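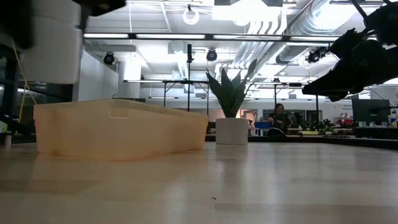
Iltville, November

Family games shelf: the winter check, with my comments

It's the time of year when the board games come down and stay down! We play all year in our house, but from now until the clocks change again it's most evenings, and often with cousins, neighbours and at least one person under three crawling about beneath the table. So every November I take the whole shelf apart and check it. I've been posting the list for a few years and people do print it, so I've tidied it up and put in what I found this time.

Each item has the check first, then a result (OK, FIX or OUT), then my comments. Change it to suit your own shelf. If you only own four games you'll be finished before the kettle boils.

Checked by: Carolina Meireles
Games on the shelf: 54
Youngest regular player: 4
Youngest regular visitor: not quite 2

PART ONE: THE SHELF

1. Shelf is fixed to the wall and does not rock when pulled from the top corner.
Result: OK
Comment: Give it a proper tug, at the height a child would grab it. One bracket screw had a quarter turn in it, so I tightened that and moved on.

2. Heaviest boxes on the bottom two shelves.
Result: FIX
Comment: Guilty. Maltard had crept up to the top again. It is a gorgeous game, all solid wooden towers and a great thick board, and it weighs as much as a small dog. Whoever put it up there was tall and in a hurry (it was me). It lives at ankle height now.

3. Games with small parts above the reach of the youngest visitor.
Result: FIX
Comment: This one fights with item 2, I know! Heavy things low, small things high, and some games are both. What we do with those is take the bag of small parts out and keep it on the top shelf, with the game's name on a label, and leave the box and board down below. It does mean two trips when you want to play. The children have got used to it and quite like being sent to "fetch the treasure".

4. Nothing stacked more than five boxes high.
Result: OK
Comment: Five is just our number. Pick a number and stick to it.

5. Steps or stool nearby for adults, put away after use.
Result: OK

PART TWO: BOXES AND BOARDS

6. Box corners whole, no staples or wire showing.
Result: FIX
Comment: Second-hand boxes are the ones to look at closely. I found a quiz game from a jumble sale that had been mended with staples at some point in its long life, and two of them had opened out into little hooks. Pliers, then tape along the inside of the corner. Tape on the inside holds much better than tape on the outside and you can't see it.

7. Lids come off without a fight.
Result: OK
Comment: You laugh, but a tight lid that suddenly lets go sends everything across the room. I rub a stub of candle along the inside edge of the stubborn ones. Lovely slidey lids.

8. Boards lie flat and the fold has not split.
Result: FIX
Comment: Two boards splitting, both at the middle fold. Book-mending tape on the back, folded and unfolded a few times before the glue grabs.

9. No damp, no mould, no smell.
Result: OUT (one game)
Comment: A sad one. An old fishing game that had spent a few winters in a garage before it came to us. The fish were fine, the box and the paper pond were spotty underneath and smelled of it. The box and pond went in the bin, the fish were washed and have joined the bath toys, and everyone is pleased except the fishing rods.

PART THREE: PIECES

10. Every piece counted against the list in the rules.
Result: FIX
Comment: I love this bit and I will not be told it's dull. Rollora is the big one, with 278 pieces when it's complete, and counting them is a two-person job with biscuits. One calls, one ticks. We were two green pegs short, so out came the torch and the sofa cushions, and there they both were. Write the total inside the lid in pencil. Next time you pack away in a house with toddlers you can count back to it and know straight away that nothing is on the carpet.

11. Anything small enough to swallow is listed on the lid.
Result: OK
Comment: I use a choke tester, one of those clear plastic tubes you can buy for not much money, and drop in anything I'm unsure of. If it fits inside, it goes on the list. A tube isn't a promise, and it won't tell you about long thin things or soft squashy ones, so use your head as well. Be fussier than you think you need to be.

12. No cracked plastic.
Result: FIX
Comment: Run your thumb round the rim of every counter, cup and tray. Pop is a brilliant game for fours and up — you press the dome, the die jumps, everybody shrieks — but ours gets hammered with fists, and the dome had a hairline crack near the base. I've taken it off the shelf until a new dome comes. Glue isn't good enough there. A patched dome will go again, and it'll go while somebody is leaning over it.

13. Wooden pieces smooth, no splinters.
Result: FIX
Comment: Three of the Maltard towers had gone a bit furry on the corners. Fine sandpaper, a few strokes, wipe off the dust. This is a good job for a six-year-old at the kitchen table and mine was immensely proud.

14. Magnets all present and firmly held.
Result: OUT (one game)
Comment: Please do this one even if you skip everything else. A travel draughts set had a loose magnet in one of the pieces. I could move it with a fingernail. Small strong magnets are dangerous if they're swallowed, more so if there are two or more, and it isn't something to wait and see about: if you think a child has swallowed one, go straight to hospital. The whole set has gone. I wasn't tempted to keep the good pieces.

15. Battery doors shut with a screw, and the screw is there.
Result: FIX
Comment: One buzzer had its door held on with a sticker of a penguin. It has a screw now. Button batteries get the same treatment in our house as magnets: locked in, or out of the house. Take the spares out of the games cupboard too, we'd left a strip of them tucked under a box tray.

16. Sand timers whole, no leaks.
Result: OK
Comment: All six still running!

17. Cords, strings and bag ties short.
Result: FIX
Comment: A few drawstring bags had very long tails. I snipped them and tied a fat knot. Plastic bags went altogether and we've moved to little cloth ones.

PART FOUR: CLEANING 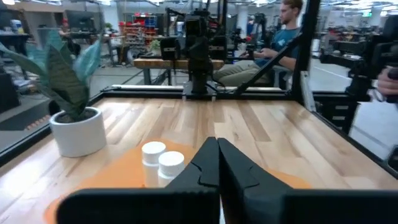
18. Pieces wiped before the winter rush, cleaning things kept apart from the playing.
Result: OK
Comment: Most plastic counters and dice come up beautifully with warm water and a drop of washing-up liquid, and you can do a whole game's worth in a sieve. Dry them on a towel overnight before they go back in the bag. If you use anything stronger, keep it well away from the pieces and out of small hands, and read the back before you start. Have a fixed spot for bottles as well. A bright mat on the table does it nicely, like the orange one here with the two white bottles stood together on it, caps on. Even a four-year-old can learn that what's on the mat isn't theirs. When the wiping is done the whole lot goes back to the high cupboard.

19. Cards checked for stickiness.
Result: FIX
Comment: Jam. It's always jam. A barely damp cloth, one card at a time, then laid out singly. Don't soak them and don't stack them until the next day. If a card is past saving, do the decent thing and make a new one from a blank, or the whole family will know exactly where the joker is.

20. Painted pieces not flaking.
Result: OUT (a few pieces)
Comment: Some very old skittles, charming little things, with the paint coming away. I don't know how old they are or what's in the paint, so I'm not having them near anyone who still chews. They've gone up on the landing windowsill as ornaments.

PART FIVE: WHERE WE PLAY

21. Table steady, chairs steady, floor clear.
Result: FIX
Comment: One chair wobbles. Glued and clamped, back on duty tomorrow.

22. Hot drinks on a separate surface.
Result: OK
Comment: Our rule is no mugs on the games table, grown-ups included, and grown-ups are far and away the worst at it. A side table just behind you is close enough. It saves scalds and it has saved Rollora more than once.

23. Good light over the board.
Result: OK

24. Dice tray in use for anything that rolls.
Result: OK
Comment: Felt-lined, made from a picture frame bought for 50p, and it is the best thing we've added in years. Far fewer dice on the floor for the crawlers to find! If you've got a quick-roll game with a lot of shouting in it, you need one of these.

25. Floor sweep at pack-away.
Result: OK
Comment: Get down on hands and knees at toddler level. You see a surprising amount from there, including old raisins. The last player standing does the sweep, so there's some glory in it.

STILL TO DO

New dome for Pop. It stays in my wardrobe until then.
Cloth bags for the last few card games.
Ask my sister whether she has our spare Maltard board or whether I've dreamt it.
Label the two shelves the children can help themselves from. I want them to do this one, with felt tips.

COMMENTS FROM LAST YEAR'S LIST, ANSWERED

Several people asked how long it takes. For our shelf, a wet weekend with plenty of stopping to play things we'd forgotten we owned. That's half the joy of it. You'll open a box to check the corners and be on your second round before you remember what you came for.

Someone asked whether I'd check a brand new game. Yes, every time, before the wrapping paper is even in the recycling. Loose bits of card from the punch-out sheets, little packets of drying crystals, twisty ties, all of that goes in the bin first, and then you play.

And to the parent who asked about older children and little ones sharing a room: a lidded box with a proper catch, kept on the top bunk or higher, and one game out at a time. We did that for two years and it worked well. Happy playing, all of you, and if you find your missing pegs do tell me where they were!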